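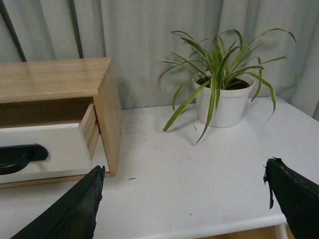
Troels Hviid would wax the runners before touching anything else, and wants the waxing done dry, with the drawer out overnight. Agreed on the wax. Disagree on the order, see below.

September, bench notes, small drawer cabinet

Drawer with white front, black pull. Complaint: binds on the way in, last 20 mm. Runs freely when pulled.

Checked the cabinet body for square with the 600 mm rule and a try square. Diagonals differ by 2 mm. Enough to pinch the drawer side at the back, so wax alone will not cure it.

Drawer sides show layered edges. Do not plane these, they chip out. 240 paper on a block, along the length, few strokes, then try the fit again.

Pull: both screws snug. Left one had backed out half a turn. No threadlocker used.

Glossy top left alone. Kollard paste wax is for the runners only; it leaves a haze on finished faces.

Spider plant stays on the table but water it at the sink. Last month's ring on the Skov side panel took 12 days to fade.

To do:
- sand high spot, right side, rear
- wax runners, refit
- load test, 12 kg, then recheck diagonals
- ask Mogens Bergmann for the thin shims

14:20. First pass sanded. Still tight at the back, less so.

Recent entries
Dolletti hinge, replacement cup screws
Skov side panel, water mark
Lulura shelf pins, loose fit
Bench vise, jaw liners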